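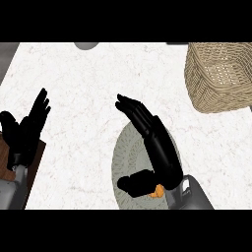

Sadley launches Clirik, a wireless gaming mouse for small hands

GILLTHORPE - Accessory maker Sadley today opened pre-orders for the Clirik, a lightweight wireless mouse made for players who find most gaming mice too big. Ships in May. Price is $135, dongle and charging cable in the box.

Three sizes. Same sensor, same buttons, same battery in all of them. Buyers pick a size with a printable hand chart on the Sadley site, and can swap once for free within 40 days if the fit is wrong.

"We kept hearing from people who play every night and were using a mouse shaped for somebody else," said Sumaiya Fakir, head of product at Sadley. "Sore wrists, missed side buttons, tape on the grip. So we measured hands. A lot of hands."

The company took measurments from 1,178 players before settling on the shell shapes. Testing was done with members of the Kramer league, a local amateur group that runs shooter and strategy nights. Side buttons got moved forward after the first round. The scroll wheel was redone twice.

Other details:

Side buttons can be swapped to the right for left handed players, no tools
Settings save to the mouse, so no software needed at a friend's house or a tournament
Replacement feet and switches sold seperately
Colors at launch are black, white and a dark green

Pre-orders are open now on the Sadley site. Players who want to try one first can stop by the Sadley shop in Gillthorpe this Sunday from 11 a.m., all sizes out, no sign-up. Stock for the first batch is limited, second batch to follow over the summer.

Review units on request. Press contact: Sumaiya Fakir, Sadley, Gillthorpe.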